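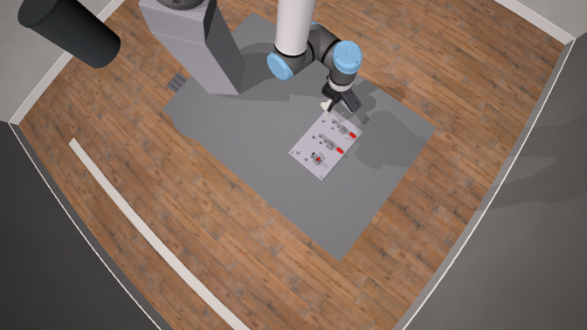 Simulated workcell: arm and gripper over the toggle clamp plate.

FOR IMMEDIATE RELEASE, 3 April 2020

Wekum today opens Fostora, its remote teaching tool for robot arms. Operator drives the arm from home, robot learns the job from the recordings. First task - toggle clamps.

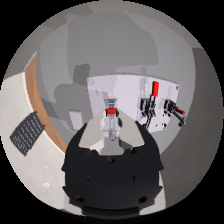

"You line up on the red handle and go," said Delia Zúñiga, project lead. "Took me a morning to get the feel of it." 3967 demonstrations recorded in March, all in simulaton. 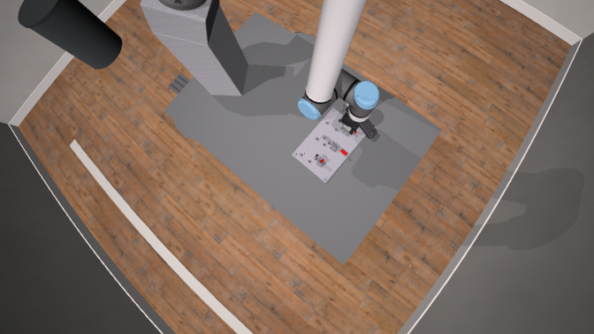 Trials on real arms to follow at Villanueva. Press contact: Kastriot Leka, Wekum.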